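24 August 2018

Up before the alarm again, and so I had my coffee on the back step and watched the neighbor's cat patrol the fence. It's been muggy all week and the kitchen never quite cools down at night, so of course this was the day I picked to turn out the pantry. I've been promising myself since May! Fatemeh rang while I had my head in the bottom shelf and I told her I'd call her back, and then forgot until after lunch (she was very nice about it, as she always is).

I do think half the trouble in this house comes from things in boxes. They're all different heights, they lean on one another, and the one you want has always worked its way to the back. I found 6 packets of Turkano rice mix, two of them open, and a bag of flour from when we still lived in Nurkwood, which went straight out. The spice jars I wiped and put back more or less where they were, though the cumin has moved up a shelf and I expect I'll be hunting for it until Christmas.

What I've settled on is trays. A plain shallow one with a bit of a rim, pale so that the crumbs show, and the tall boxes standing upright on it where I can read the fronts. You pull the whole tray out, take what you need, and push it back in again.
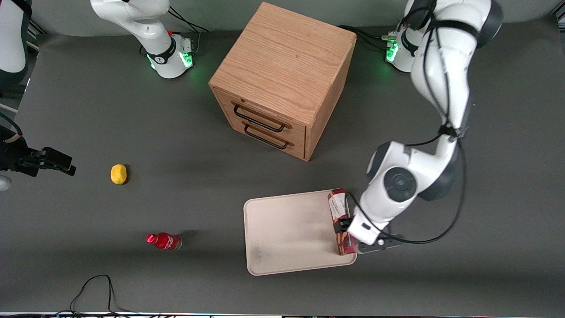 I had one cream tray already, under the houseplants, and it scrubbed up well enough. I'd like three more to match, and Hnat says the hardware place in Custport has them, so we may drive over tomorrow if the heat lets up. He also wants to look at paint for the hall, so I'm setting aside the whole morning and bringing a book.

Called Fatemeh at two and we talked for nearly an hour. Her sister is moving to Kozma after all, and she's sad about it and pleased about it by turns. I said I'd come help with the packing, and she laughed and said I'd only want to put everything on trays.

Supper was tomatoes and bread and the last of the cold chicken, eaten standing up, with the pantry door open so I could admire it. Must remember vinegar, and string, and something for Hnat's mother's birthday.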